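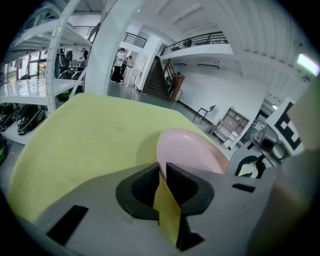
Cellulose sponge or cloth for the kitchen, which one lasts?

vasilica_s
Hello all. I moved to Olham in June and the water is very hard. My sponges go stiff like toast overnight and after one week they smell. At home we always used cotton cloths, boiled on Sunday. Do you boil sponges also, or do you throw them away? I don't want to buy a new pack every month.

KDaly
Throw them away. Two weeks and out. Boiling takes the smell off for a day and then you are back where you started.

vasilica_s
Two weeks is very short for me! I pay 2 pounds for one of the thick ones at Lenihan.

aoife.c
I don't agree with Kieran. Mine go in the dishwasher, top rack, and I keep them for a month. The trick is to wring them and stand them on the edge so air comes from both sides. Flat in the sink is what kills them.

KDaly
My mother's did the same in the dishwasher and they still smelled of onion. Each to their own.

hiltthorpe_kath
Microwave. Very wet sponge, one minute at 800 watts. Never a dry one, and never one with a metal scourer on it.

aoife.c
Kathleen, please be careful with this advice, a friend in Clidside burned hers and the kitchen smelled for days. It was wet, she says.

hiltthorpe_kath
Wet or damp? There is a difference. But fine, I can only speak for mine.

vasilica_s
Thank you, I have no microwave, so this is easy to decide :) For the stiffness I tried a little white vinegar in the rinse, 100 ml in a bowl of water, and in the morning the sponge was softer. For the smell I will try standing it up — and cloths for the greasy pans, like before.

KDaly
Vinegar is good for the kettle as well, if your water is that bad.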